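Dretia Forums > End Effectors > Handheld grippers
Thread: Pad material for handheld gripper – smooth silicone or textured?

ezequiel_ayala
We have the Kakwood handheld with the stock smooth pads. Fine on boxes, poor on anything round. Has anyone compared the textured pads on the same fingers? Camera stays where it is, so I can't go any thicker at the tip without losing the view of the contact area.

gmajor
Ran both last August. 50 grasps per object per pad, 11 objects. Textured won on glass and glazed ceramic. On fabric I could not separate them.

dbautista
I would be careful with that result. Fifty grasps is fine, but did you clean the smooth pads between objects? Smooth silicone picks up lint and drops off quickly. Wiped every ten grasps, mine matched the textured set on glass.

gmajor
Cleaned between objects, not during. Fair point, though I don't plan to stop and wipe pads in real use.

lightfoot_lesley
Check the pivot screws before blaming the pads. If one finger has play, the tips close out of parallel and a cylinder rolls out no matter what is glued on. Threadlocker sorted mine. Still tight after 3000 cycles.

ezequiel_ayala
Screws are snug. I'll order the textured set and try a mixed table.
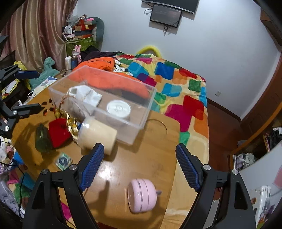
Maricruz Salinas

Textured blue pads at my end, fingers open over the small pink desktop vacuum. I like it as a test piece: cylindrical, with a ribbed band of vents at mid-height and a tab on one side. Whether the pads land on the ribs or above them matters more to me than pad hardness. The clear acrylic box behind it is the harder job for the camera – its edges catch the light and there is a round white lid inside.

dbautista
What closing force? Without that we're comparing colours.

Maricruz Salinas
It's a hand trigger, so no readout. I can put a load cell between the pads and post the curve.

gmajor
Please do, 100 closes if you have the patience. Same operator throughout.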